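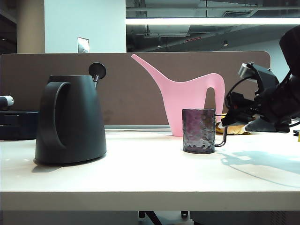

A rose head suits seedlings and a long spout suits pots on a shelf, and few households need more than those two, according to Benedicta Ackah, whose remarks open the October edition of the Listar houseplant care guide. Ackah adds that most indoor plants are lost to too much water.

Listar has revised the guide for the first time since 2024. The new edition runs to 30 pages and covers watering cans, drainage, compost and the care of cuttings kept in water.

The section on cans has been rewritten. It compares two general types:

Cans with a rose, such as the black one with the flat disc head, spread water over a wide area and are recommended for seed trays and newly potted plants.

Cans with a tapering spout and no rose, such as the pink one, direct water to the base of the stem. They are recommended for plants with dense or hairy leaves – African violets in particular.

Handle shape is treated separately. Readers are advised to test a can full, at arm's length, before buying.

A chapter by Iddrisu Frimpong deals with glass vessels for cuttings. Tinted glass, including mugs no longer used for drinks, slows the growth of algae. Water should be changed every 5 days, and roots are normally long enough for potting at 7 cm.

The guide is available free of charge from Listar stockists. Printed copies can be requested by post. Press enquiries should be addressed to Delali Issahaku at the Listar press office.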